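Friday, and the grasp planner has once again decided that glass is a rumour. Parviz rewrote the depth filter in February and it's much better, in the sense that it now fails with confidence.

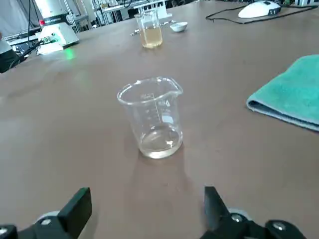
My end of things is the segmentation node, which has to hand the planner a mask before anyone closes a gripper. It will happily find the folded teal towel on the right every time. The clear beaker standing between the fingers is another matter – 195 frames in last night's log, four usable masks. Ghazal wants to fit the rim as an ellipse and skip depth altogether. I've started a branch for it, and Parviz is sulking.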